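All-Region choir, alto cut scores, and is the area round even worth it?

Forum: Choir Parents and Directors > Auditions

altomom_kidier
Posted 6:12 am

OK so my daughter made region choir on Saturday's-list-that-came-out-early, whatever you call it, the prelim list. Alto 2. Placed 22 in her section. She is a sophomore at Kidier. Thrilled, obviously.

Problem. Area round is in November, same weekend as the Cronin festival, which her own school choir has been working on since summer. Director says pick one, no hard feelings. Daughter says area. I say hm. The area round is a two hour drive, she sings for maybe four minutes behind a curtain, and from 22 the odds of going on to state are not great. Festival is a real concert with a real audience and her friends.

What would you do? Also is there any trick to the sight reading. She freezes.
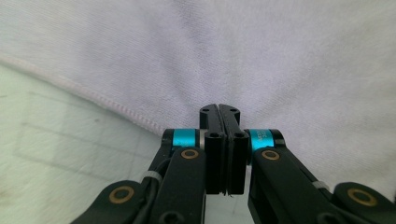 basses_are_people
Posted 6:40 am

Area. Every time. She'll have other festivals. And placing at region doesn't carry over, the area judges never see that number. My son went in near the bottom of his section and came out fifth.

lenis_director
Posted 7:05 am

Going to disagree, and I direct a program that sends kids to area every year. A sophomore who got in at 22 has two more shots. Cronin festival is where she learns to sing with people, which is the whole point of the thing. I've had kids quit choir after a bad area round. Not lots. Enough.

If her director says no hard feelings, I'd still ask how thin the alto section is that day. If it's five altos and she is one of the two who can read, that matters.

basses_are_people
Posted 7:11 am

So hold the good ones back to prop up the section? Come on

lenis_director
Posted 7:20 am

Didn't say that. Said ask.

altomom_kidier
Posted 7:48 am

It's nine altos, I asked her. She's strong but not the only one. So that one's a wash I guess.

Money is a thing too. Bus for the festival is covered. Area we drive ourselves, one night in a hotel, plus the clinic if she does that. Already paid for the music and the practice tracks. Does anyone's booster club help with this? Ours had 3,000 in the account last spring and I have no idea what it's for.

second_soprano_dad
Posted 8:15 am

Ask the boosters. We ended the year with 2,205 sitting there becuase no one put in a request. There was a form. It was one page. Came back approved in a week, gas and hotel both. Keep receipts.

Sight reading: stop doing long sessions. Ten minutes a day, new line every time, never repeat one. Repeating it is just memorizing. Make her keep going when she blows a note, judges give credit for getting back on. And have her do it in front of somebody, grandma, the neighbor, whoever. My kid was perfect alone in her room and fell apart with a person in the doorway.

tenor_in_exile
Posted 8:31 am

^ this. Also tonic chord hum in the thirty seconds, whatever they give you. Sing do mi sol do out loud, quietly, then look for the skips. Don't start reading from bar one and run out of time before the end.

Which edition are they using btw? Our kids learned the Brollness piece out of the old octavo and measure 29 has a different alto rhythm. Dotted in one, straight in the other. Cost two girls points, the director was livid.

altomom_kidier
Posted 9:02 am

Oh no. I'll check 29. Pretty sure hers is a photocopy of a photocopy.

Practice tracks question while I'm here. The ones we bought have the alto line so loud you can't hear anything else, so she sings right along with it and I can't tell if she knows it or is just copying. Do you all turn the part down at some point or what

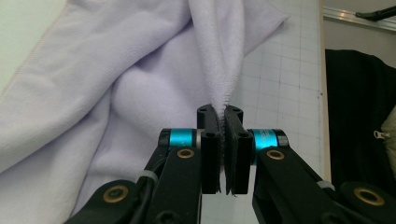

lenis_director
Posted 9:30 am

Part predominant for the first week only, then the balanced mix, then the track with her part taken out. If she can hold the alto line with three other parts going she knows it. If she can't, go back one step, don't start over. And get her out of the practice room. I tell my altos to run it while doing chores, hands busy, something boring like folding a big lavender towel, and see if the line is still there when they aren't staring at the page. If it falls apart at the page turn, that's the spot to drill. Record it on a phone, nothing fancy. Listen the next day and not right away, kids hear themselves better after a night's sleep.

On the edition thing, tenor_in_exile is right, go by the errata list. It gets updated. Print it and staple it to the music.

basses_are_people
Posted 9:44 am

Good advice from someone who is still wrong about area lol

Seriously though the experience is worth it even if she bombs. Mine bombed the first year. Blanked on the Latin, stood there. Judge behind the curtain said thank you and that was it. He laughed about it by dinner. Next year the room wasn't scary.

sings_flat_mom
Posted 10:17 am

Mine bombed too and did NOT laugh about it by dinner. Cried in the car for two hours and wouldn't open the folder till after winter break. So depends on the kid. You know yours better than we do.

Can I ask, does she want area or does she want to be someone who went to area? Ours wanted the jacket patch. Fine reason but not one that gets you through six weeks of practicing before school.

altomom_kidier
Posted 10:50 am

Fair question. I asked her in the car. She said she wants to hear what a big choir sounds like from inside it, the clinic concert at region was her first time with that many voices. So not the patch. Although she does want the patch.

Her dad is for the festival. Grandmother already has a ticket to the festival. So there's that.

second_soprano_dad
Posted 11:08 am

Grandmother can come sit in a hotel lobby like the rest of us.

If you do go, stuff I wish we'd known. Warm-up rooms are a zoo, warm up in the car. Bring food, the concession line is an hour. Altos went last our year, check your order the night before, it gets posted late. Water but not ice cold. Black folder, no name on it anywhere or they'll take it away from her at the door. Extra pencil. A sweater, that building was freezing.

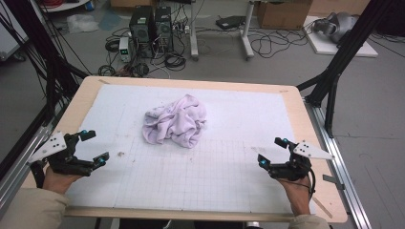
And book the hotel now even if you haven't decided. You can cancel most of them up to a day or two before. The close ones go fast and then you're out by the highway getting up at five.

lenis_director
Posted 12:25 pm

Different areas run it differently, check the contest packet before you go by any of that. Ours numbers the folders at the door and doesn't care about names.

Also whatever she picks, tell the director in writing and soon. The festival program gets printed early and seating is a headache.

altomom_kidier
Posted 8:36 pm

Update. Checked measure 29, hers is the WRONG one, straight rhythm. So thank you tenor_in_exile, she's relearning it tonight and is not pleased with either of us.

She's going to area. Director was nice about it. I emailed the boosters for the form, no answer yet. Hotel is booked, not the close one, that was full allready.

tenor_in_exile
Posted 8:52 pm

Have her count it out loud on a neutral syllable before she puts the words back. Dotted rhythms get lazy once there's Latin on them.

basses_are_people
Posted 9:03 pm

Good choice. Let us know how the altos do, ours are in the same area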